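Iltness Workspace Members' Meeting
Minutes, 23rd June

The meeting opened with a quorum. Minutes of the last meeting were approved with one change: the Bresel invoice was for the front door lock, not the mailboxes.

1. Lighting
Members at the back desks asked again about glare in the late afternoon. The landlord's agent, Trinolberg, will allow us to change tubes but not fixtures. Agreed to buy a carton of warmer tubes and try them in one fixture first. Budget for this is $200.

2. Desks
All 49 desk places are taken for July. There is a short waiting list. Two members want to share one place on alternate weeks. Agreed, provided they pay as a single member and share one key.

Bags and coats left on the floor between desks were raised again. More hooks will go up by the entrance. Members are asked to keep the walkway clear in the meantime.

3. Noise
Calls at the desks are still a problem in the mornings. The phone booth is to be used for any call over a few minutes. A proposal for fixed quiet hours was discussed and did not pass.

4. Ceiling and air conditioning
Atinga sent a quote of $3000 to service the air-conditioning unit and repaint the pipes and beams. Several members felt the painting could wait. The unit hangs near the far end, so the front of the room gets less of the benefit.
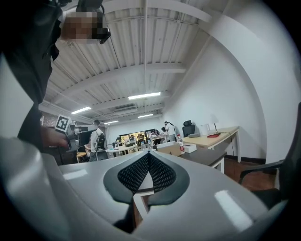

Agreed to ask Atinga for a separate price for the service alone. If that comes in under the limit in the house rules, it can go ahead without another vote. Painting will be looked at again when the lease is renewed.

5. Walls
The white wall is to stay plain. A request to put shelves on the brick was turned down, as the lease does not allow drilling there. Freestanding shelves are fine.

6. Other business
Monthly dues go up by $40 from July. Notices will be sent by email.
The spare key to the supply closet is missing. Please check your drawers.

The date of the next meeting will be posted by the door.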